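Visit to the Tendisgate Housewares Returns Centre: Robot Work Cells and the Staff Who Run Them

Report of the Stevoment study group, 15/08/2025
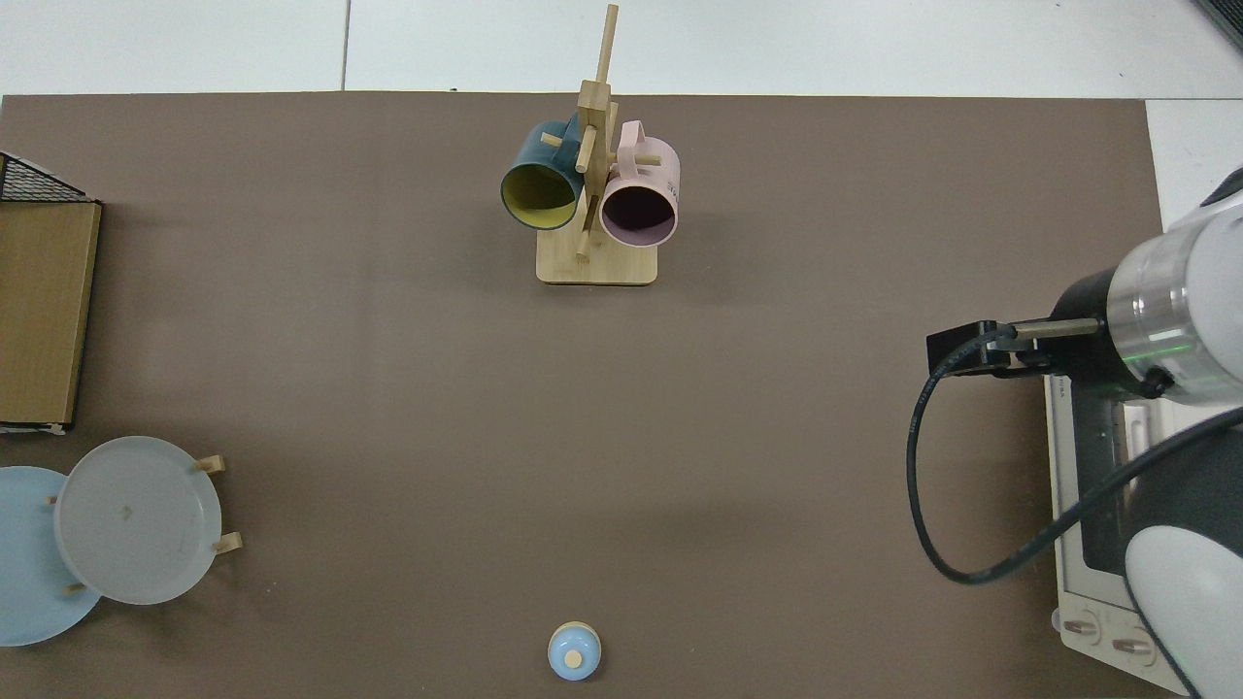 A kitchenware work cell at Tendisgate, with mug tree, plate rack and toaster oven set out on the mat.

The study group of the Stevoment association was received at the Tendisgate site by Ms Fadime Dursun, operations manager, and Mr Necati Kaplan, who is responsible for the work cells. The group consisted of 11 members, most of them from small warehousing and packing firms in the region. The purpose of the visit was to learn how the introduction of robot arms has altered the daily duties of the returns staff, and whether any of the experience gained might be of use to member firms.

Tendisgate handles returned kitchen and dining goods on behalf of several retailers. Items arrive in mixed cartons, are taken out, checked for chips and missing parts, and are then either repacked for sale or set aside. Until last year every step was carried out by hand at long benches. The firm now operates 2 robot cells alongside the remaining benches, supplied and fitted by Caturby. The second of these came into service in April.

Introductory talk

Ms Dursun opened the morning with a short account of the site and its workforce. The returns hall employs 61 people over two shifts. She stated that no posts had been withdrawn when the cells were brought in, but that three members of staff had moved to new duties and one vacancy on the late shift had been left open. Members asked whether this position would be filled. Ms Dursun replied that a decision was expected before the winter season and that she could not say more at present.

She also spoke frankly about the first weeks. The staff had been told of the plan only a short time before the equipment was delivered, and the management now accepts that this was too late. For the second cell, the bench workers were asked beforehand which tasks they would most like to hand over. Their answer was the repeated lifting of crockery from racks and stands, which had been a regular cause of sore wrists.

The work cells

The group was then taken through to the hall in two parties. Each cell has a table with a large mat on which the goods are placed, and an arm fitted with a parallel gripper works over it. At the kitchenware cell the goods included mugs hanging from a wooden tree, round plates standing in a wooden rack and a small light-blue jar with a round wooden top. A white toaster oven stood along one side of the mat.

Mr Kaplan explained that shaped and hanging goods had been chosen for this cell on purpose. A boxed item can be picked up in much the same manner every time, whereas a mug may hang at any angle and its handle may face in any direction. Plates in a rack are harder still, as the pegs stand close to the rim and leave little space for the fingers of a gripper. The arm is therefore run at a low speed for crockery, and an operator remains beside the cell throughout.

Several members remarked that a practised worker would clear the same table in far less time. Mr Kaplan agreed. He said that speed had not been the main reason for the purchase, and that the firm judges the cells on breakages and on hours of repeated lifting. Figures for breakages were not made available to the group - they are to be discussed with the retailers first.

Conversation with the operators

The part of the visit which members valued most was the half hour spent with two of the operators, Ms Oliwia Tokarz and Ms Kevser Erdem. Both had worked at the benches for some years before they were trained for the cells. The training takes 90 hours, spread over the working week and paid at the normal rate.

Ms Tokarz described her day as quieter than before but more demanding in other ways. She lays out the goods, starts the run, watches each grasp and steps in when an item has been taken badly. She then records what went wrong. In her view the record keeping was not given enough time in the first plan, and operators were finishing their notes during breaks. A fixed period at the end of each shift has since been set aside for it.

Ms Erdem said that she missed the talk at the benches, where four or five people stand together, and that a cell can be a lonely post. The staff now change places between bench and cell in the course of a shift. She added that her wrists had given her less trouble, and that she would not wish to return to full days of lifting. Asked by a member whether she feared for her job, she answered that she had done so at first, and that she still pays attention when new equipment is mentioned.

Both operators felt that checking for faults should remain with people. A fine crack in a glaze is often found by touch or by the sound of the piece, and they did not consider the present equipment suited to that work.

Closing discussion

Refreshments were served in the staff canteen, where Ms Nermin Kaplan of Ağca, the firm which provides the training, joined the group. She advised smaller firms to reckon with the time of the person beside the machine when working out costs, as this is commonly left out. She also recommended that one experienced bench worker be present from the first day of fitting. Questions were raised on insurance, on floor space and on the noise level, and written replies have been promised on the first two.

The group wishes to thank the management and staff of Tendisgate for their welcome, and in particular the operators for speaking so openly during working hours. Members who would like to receive the written replies, or who wish to put their names down for a second visit in the spring, are asked to contact the Stevoment office. Places will again be limited, and safety shoes must be worn in the hall.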